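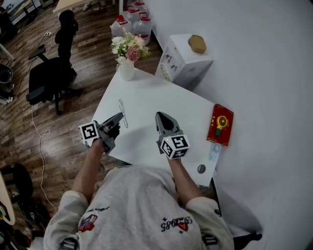

Two grippers, marker cubes on, a red card or packet and small objects on the table.

New handling rules for the hand-held grippers are up on the Flosto page as of 16/08/2025. Short version, for those who won't click. Areti Athanasiadis wrote most of it, I cut it down, blame me for the gaps.

Marker cubes first. Check both before a session, faces clean, corners not lifting. A scuffed cube means the tracking drifts and the whole take goes in the bin - we threw out 50 takes in the Pleltton set that way. Don't wipe with solvent. Dry cloth only.

Cables. Off the walkways, or taped. Applies to power strips too, and yes to the charger leads everbody leaves by the chairs.

Session length is capped at 50 minutes per operator, then swap. Wrists complain before people do.

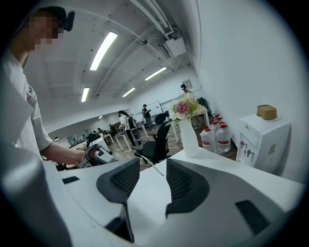 Consent and faces is the part that changed most. Anyone who could end up in a recording signs the Flulis form, not only the operator. The gripper cameras see wide, so people way back by the whiteboard count as well, same for whoever is walking through with a backpack. Faces get blurred before files leave the local drive - no exceptions for "its just a test". Spot check is 2 files per 1,000, logged by name.

The old Alexiou archive (2,482 files) is being re-checked under the same rule. Slow going. If you recorded in it and never signed, mail Areti.

Comments on the draft by end of August please. Section on finger pad wear still missing, comming next issue.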